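Oruswood Community Hall – Tabletop and Small Storage Check, April round, with comments

Print this page | E-mail this page

Checked by Fereshteh Karimi, with Iraklis Papadakis holding the other end of things. We started on Tuesday straight after the lunch group had gone home and took our time over it, so please forgive the length of some of the comments. I would sooner write too much than have one of you wondering in June what I meant by "fine."

Marks used: OK, WATCH (look again next round), FIX (needs doing before the room is used).

1. Tables, main room

1.1 Tables stand level, no rocking – OK
I leaned on every corner with my full weight, and Iraklis then did the same with his, which is a better test. One table by the serving hatch used to have a folded beer mat under its foot and I am happy to report that Houshang has now put a proper felt pad there instead.

1.2 Corners and edges smooth to the hand – OK
Run your palm along the whole edge, underneath as well, and go slowly at the corners. The rounded ones are so much kinder on hips and on small foreheads than the square ones we had before, and I still say it was the best money we ever spent.

1.3 Tops free of splits, lifting and sticky patches – WATCH
All good except for a dull ring near the middle of table 10, from a hot pot I should think. It doesn't catch on a cloth. Please use the cork mats, they are in the drawer and there are plenty.

1.4 Leg bolts tight – FIX, done same day
Two were finger-loose on the table nearest the piano. The right wrench is on the hook inside the pantry door, and would whoever borrows it kindly hang it up again.

2. Wire baskets on tables

2.1 Basket sits flat, with its bottom edge well in from the edge of the table – OK
We have had the talk about this one more than once, I know! A basket that hangs over the side is a basket that ends up on somebody's foot.

2.2 No broken welds or loose wire ends – OK
Fingertips first, then a scrap of old stocking drawn over the mesh, inside and out. If the stocking snags, there is a burr, and the basket comes off the table until it has been filed. I learned that from my aunt, who used it on oven racks.

2.3 Coating whole, no rust marks left on the wood – WATCH
Lift the basket and look at the table where it has been standing. I found one faint speck under the one from the craft cupboard and it wiped away with warm water, so let's keep an eye on it.

2.4 Contents suitable for an open mesh floor – see comment
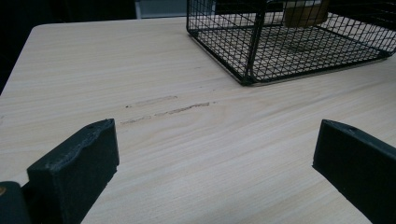
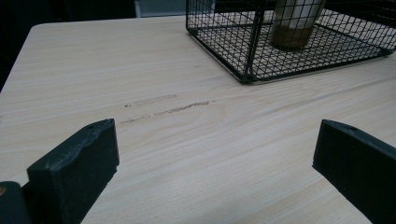

Black wire basket on one of the pale wood tables, item 2.4

The comment I promised is a simple one. Open mesh will hold a thing up very nicely but it won't keep a drip off the table, and pale wood remembers tea for years. Anything with liquid in it should have a tray or saucer beneath, and should stand on its widest part, away from the side people reach over. Cardboard is perfectly all right in the baskets provided it stays dry – once it goes soft at the bottom it should be thrown out, however useful it looks. Pencils and knitting needles want a jar, as they slip straight through the squares, points down.

2.5 Nothing heavy stacked above the rim – OK
Saimi Hakala asked whether the hymn books could go in. I'd say no, dear, the low shelf is stronger and easier on your back.

3. Floor and light round the tables

3.1 Clear way from tables to both doors – OK
Nearly 17 feet to the garden door and not a bag or a scooter in it, for once.

3.2 Light good enough to see spills – WATCH
The far end gets gloomy by four o'clock. Houshang has the new bulbs and is waiting on the tall ladder, which Ilari has promised to bring back from his mother's.

3.3 Cords taped or behind furniture – OK

Left over for next round: table 10 again, the speck from 2.3, the bulbs, and a count of the cork mats if anyone has the patience for it. If you find something in between, write it in the green book by the kettle and put your name to it, so I know whom to ring.

F. Karimi

Comments (2) | Shared 17 times

Saimi Hakala: Hymn books moved to the low shelf, and you were right about my back. Could we have one more felt pad for the small table in the porch?

Houshang Daneshvar: Pad is on already, Saimi. Still no ladder.

Related items
Kitchen and Kettle Check, winter round
Where the Cork Mats Live
Folding Chairs: Hinges, Feet and Fingers
Porch and Garden Door Check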